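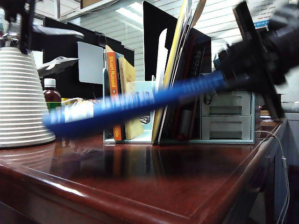

Notebook, July, Sivstead, desk cell. Started just after nine.

Back on the desk set. Renu wants 400 accepted episodes out of this cell before we retrain, and I still think 400 is a number somebody liked the look of. The last model had 200 and did nothing on a real desk that the one before it couldn't do. I said so again at the morning catch-up and was told, politely, to write it down. So I am writing it down.

Task for today's block is the long blue piece: pick up, carry across the desk, bring the free end to the white cone. Emília driving, me logging. Clutter stays in, as agreed - books, bottle, the little jet, the files. I was for the clutter when we argued about it and I'm still for it. A bare desk teaches the model about bare desks.

What I don't believe in is the way we are varying it. I went back through the saved episodes over lunch and the organiser hardly shifts from one to the next. The Russell book is in the same slot every time. If the policy learns "go left of the orange spine" we will score it as having learned the cone, and we will have no way of telling the difference from our own test runs, which use the same desk with the same orange spine in it. Dušan says the augmentation deals with this. It changes colour and crops the picture a bit. It doesn't move a book.

Blur. Stepped through a handful of the carries at full size. During the fast part of the move the stripes on the blue piece smear into one another and the far end is soft, so the label for where the end is comes down to whoever is labelling. I asked Lilla and Ľubomír to mark the tip separately on the same 3 episodes without talking to each other. They agreed nicely at the start and at the end of each. In the middle, where the thing is swinging, they were marking different places, and each was quite sure. Ollora (the labelling tool) then averages them and reports high confidence. I would like that switched off.

Options as I see them:

Slower carries. Emília doesn't like it and she has a point: we'd be collecting a motion we don't intend to use.

Shorter exposure. Needs more light than the ceiling fitting gives, and more light on that desk top means more reflection. It's a very shiny desk. The cone and the books are already in it upside down.

Drop the tip labels during the carry and keep only the start and end. My preference. Dušan thinks we lose the useful part. I think we lose a column of guesses.

Second complaint, same as last month. The success tick is still entered by the driver straight after the episode. I'm not saying anybody fibs. I am saying that if you have just spent a minute steering a long floppy reach past a bottle, you are inclined to be kind about whether the end got there. I'd like the tick done by someone who wasn't driving, from the recording, the day after. Renu says that doubles the work. It does, a bit.

Matoušek's note from the other site claims their cell transfers to a new desk "without loss". I read it twice. They changed the desk and kept the objects, the order of the objects and the driver. I wouldn't call that a new desk. Happy to be shown otherwise, and I've asked for their raw episodes.

Afternoon: stopped the block early to sort out the time stamps. The wrist log and the fixed camera had drifted apart again after the restart. Lined them up by hand on the gripper closing. Anything recorded between the restart and the fix is in the "hold" folder and should stay there until Ľubomír has looked at it. Please don't sweep it into the main set to make the number.

For next session:
- move the organiser between episodes, properly, other side of the desk if the cable allows
- take the orange book out for one block in 4
- tip labels: ask Renu for a decision
- try the Etlow lamp, low angle, and see what the desk top does with it
- Lilla to pull the episodes where the jet gets knocked, if there are any; no one has been noting it

Asked Emília what she'd change if it were up to her. She said the chair.

Recent entries
Desk cell: clock drift after restart, second time
Why the drawer task scores went up (they didn't)
Labelling disagreement, first try with two people
Gripper pads, worn pair against new pair
Notes on Matoušek's transfer write-up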